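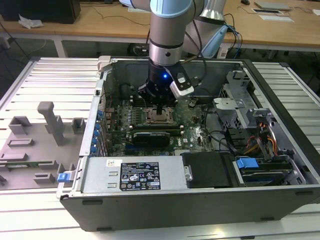 Desktop computer repair in Cesbridge

The mending of desktop computers has a long and rather homely history in the market town of Cesbridge, where a good many households have always preferred to keep an old machine going for another winter. The trade grew up in the back rooms of wireless and television shops, and it still has something of their unhurried manner, with a kettle somewhere near and a ticket tied to every job.

Early years

The first shop in the town to take in computers was Samir, on the corner by the corn hall, which had until then mostly looked after record players. Its owner kept drawers of screws sorted by length, and customers were welcome to come in and pick out what they had lost. A second business, Drorko, opened one May in a former bakery and dealt largely in second-hand parts: memory, fans, power supplies and the odd keyboard with a letter or two worn smooth. For many years the two sent customers to one another quite cheerfully.

Common work

Most of the work is, and always has been, plain cleaning. Dust gathers on the fans and in the fins of the cooler, the machine grows hot and noisy, and a soft brush and a little patience will often put things right. After that come tired power supplies, failing hard discs and memory that has worked itself a touch loose. Changing a processor is a more delicate business, as the contacts in and around the socket are very fine and easily bent, and older menders liked to teach it last of all.
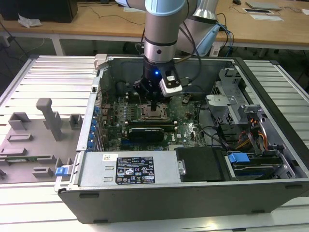
The Hunura handbook

Much of what is known of local practice comes from the Hunura handbook, a friendly and wandering volume of 279 pages put together by Hường Doãn and published on 11/29/19. It has 13 chapters, the longest of them given over entirely to strange noises and what they might mean. The first printing was of 300 copies, sold over the counter at both shops, and a later one added an index and a fold-out chart of beep codes.

See also

Second-hand trade in Cesbridge
Wireless and television repair
Cesbridge corn hall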